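Okay so my brother-in-law Esko Hakala keeps asking when he can buy a robot that clears the dining room after the kids are done with it. He has asked me this at every family meal since December. I'm putting my answer here so I can just send him the link.

Short version: not yet, Esko. Go pick up your own newspaper.

Long version, because I have a coffee and no meetings until two.

I do home layout planning for Pliltgate, so most of my day is simulated rooms with simulated arms in them. Tables, chairs, stuff left on chairs. The job we're running this month is the dullest one you can think of: things get left around a dining table, put them where they belong. That's all of it!

People always guess the lifting is the tough part. Lifting is fine. A small thing with a decent edge to grab, sitting in the middle of a clear flat surface, I'd bet money on the arm every time.

Move that same thing onto a chair that's pushed up to the table and I start sweating. Now there's a backrest on one side and a tabletop on the other, and the arm has to come in from above and not clip either one on the way out.

My coworker Venla Peltonen has a rule that if you'd have to twist your wrist to reach it, the robot's going to have a bad day. I've stolen this rule and I use it constantly.

Same dining corner in all three of these:
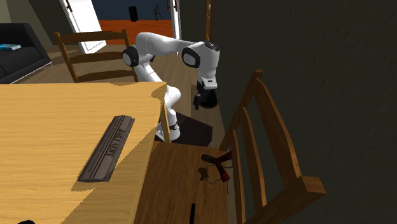
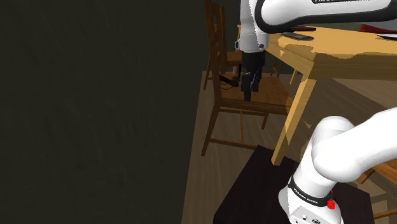
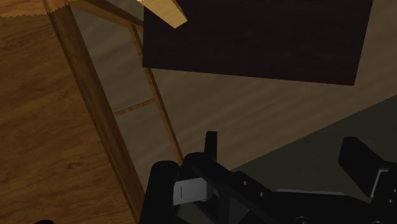
Chairs are my least favorite furniture, and I say that as somebody who owns eight of them. Every one is a little cage of rails and posts with a landing pad in the middle, and people put everything on the landing pad. Mail, hats, a kid's slingshot. Look at the last one, where there's a rail, a thinner bar and a short crosspiece all within a small patch of view, with the fingers right in front. You and I know that's furniture and our eyes skip over it. The software has to decide what every one of those bits is before it moves, and when it guesses wrong it either stops dead or plans some enormous loop over the top like it's avoiding a volcano.

And then the newspaper. Oh boy. A folded newspaper is a terrible object. Grab it at the fold and it's a nice stiff thing. Grab it at the other side and you've got one page, and the sports section is on its way to the floor.

We did 335 tries on paper goods last month (simulated, so no trees were hurt) and paper was where most of my bad mood came from. Simulated paper also behaves better than the real kind, so take whatever I say about it and make it worse.

Somebody is going to reply with that Dornilier video where the arm clears a whole breakfast table. I've seen it! I like it! I also want to know how many takes it took, and who pushed the chairs in first.

The question I always ask about a demo is what happens on the second day. Different clutter, chair pulled out a bit, afternoon light coming in sideways and throwing a big shadow over the table. A demo gets one day and your house gets all of them.

Now the shop floor, because Toivo Honkanen will yell at me if I skip it. He runs packing at Studesberg and he has arms doing real work every shift. Same bin, same box, same spot, up to 30 picks before anybody has to go look at it. He's happy with that and he should be.

But ask him about returns. Returns come in whatever bag the customer had lying around, and those still go to a person at a bench. A returns bench is basically a dining table with worse lighting.

So when people say "they work in factories, why not in my kitchen," well, they work in the parts of the factory that hold still.

What I think you could get sooner than a full tidy-up: one arm, one table, a short list of things it knows, and a spot where it gives up and leaves the weird stuff for you. I'd take that deal. My husband says he already gives up and leaves the weird stuff for me, for free.

Price is a whole other thread and I'm not starting it today.

Somebody asked if I'd trust one around my own table. With cups, no. With the remote and the junk mail, sure, if I'm in the room - and if it's slow. Slow is underrated. I don't care if it takes all of lunch.

Esko just texted "so next year then?"

Esko. No.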